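The Bokton Correction

The scale at the Bokton depot read five grams heavy. It had done so since February, and the inspector had come up on the morning train to find out why.

She set her case on the counter and took out the brass weights. The clerk signed her form without reading it. Freight to Zusberg was charged by the gram above 1000, and below 1000 it went at a flat rate, so the error mattered to anyone whose parcel fell just under the line.

She placed the 1000 gram weight on the pan. The needle stopped at 1005. She removed it, waited for the needle to settle at zero, and placed the 2000 gram weight. The needle stopped at 2005. With the 20 gram weight it stopped at 25.

"A constant offset," she said. "But zero reads zero."

"Is that bad?" the clerk asked.

"It is unusual."

A bent spring would have produced an error that grew with the load. A badly set needle would have shown on the empty pan. She took off the housing, cleaned the pivot, checked the spring against the Flaken tables and put the housing back. The needle again stopped at 1005.

The last train had gone by then. The clerk's mother rented out a room over the bakery, and the inspector took it for one night. The bed had been made up with a child's sheet. There was fruit, and she ate some of it while she copied the day's readings into the ledger. 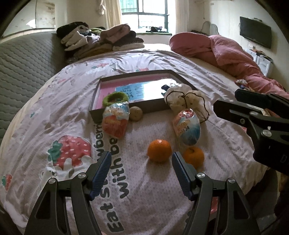
Mandarins on the strawberry sheet.

She slept badly. Before dawn she wrote down every condition under which the scale had been read. Temperature, level of the counter, height of the observer, state of the door. The list filled a page. She crossed out the items that had varied during the day and was left with two: the counter and the clerk.

In the morning she asked him to wait outside. He went out and stood on the platform with his hands in his pockets.

The needle stopped at 1000.

She called him in. The needle moved to 1005. She sent him out again and it went back. She had him stand at the window, then by the stove, then on the far side of the scale. The distance made no difference as long as he was in the room.

"When did you start here?" she asked.

"February."

"Where were you before that?"

"The depot at Queiroz."

She looked up Queiroz in the ledger. The scale there had read five grams heavy for six years and had been replaced twice. The present one was correct.

The form had a box for the cause of the error and a box for the remedy. She thought for some time about the first and wrote "local." In the second she wrote that the clerk at Bokton should step outside whenever a parcel was weighed, and that the customer should read the needle.

"In winter too?" he asked.

"They will give you a coat allowance," she said, and packed the weights in order of size.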